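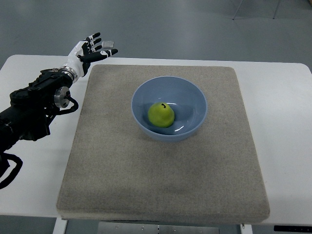
White table with the gray felt pad, November

Jevcombe Shared Rooms — minutes of the November meeting

Start 9:00. Minutes of the previous meeting were accepted with one correction: the cupboard key is kept at the Flustik desk, not in the hall.

1. Tables
The white table stays where it is for the winter. It was agreed that nothing hot goes directly on the top. Wiping down is to be done at the end of each booking, with the pad lifted off first and put back after.

2. Felt pads
Ingvarsson quoted 245 for a new set of square pads, delivery included. The meeting thought this fair but wanted a second price. Decision put off to the next meeting. Old pads are to be brushed — no machine washing.

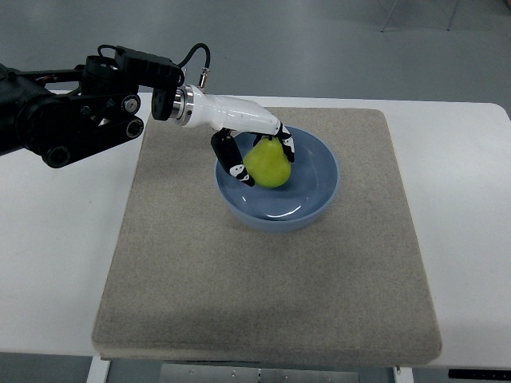 Bowls and fruit

3. The light blue bowl remains on the pad as the fruit bowl. A green pear was in it. Two members asked for apples as well, and this was agreed. Fruit is to be bought weekly from the kitchen budget, which stands at 300 for the season. Anything soft goes in the compost.

4. Storage
Jominus has offered shelf space for spare dishes. Accepted. Labels to be written before anything is moved.

5. Other business
The door to the back stairs sticks. To be reported again.

Meeting closed at 9:30. Next meeting after the holidays, same room.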